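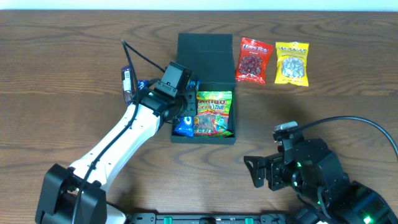 Snacks and the Night Shift: An Interview with Tatiana Bednárik

Tatiana Bednárik has overseen staff meals at the Ondrejka care home for four years. In June the home completed a review of how its 112 employees eat between midnight and morning.

"Most of them were having candy at three o'clock and nothing else," she said. The home does not intend to forbid sweets. It has extended kitchen hours and now serves soup, bread and fruit until 4 a.m.

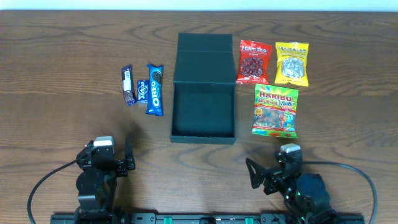
Magdy Ait Brahim remarked that the longer hours mattered less to him than a proper break - on many nights he had eaten standing up. Ms. Bednárik agreed that the point was fair. "A meal needs 21 minutes on paper and rather more in life," she said. The break schedule is under discussion with Kristof Geerts, and a revised version will be posted in the staff room.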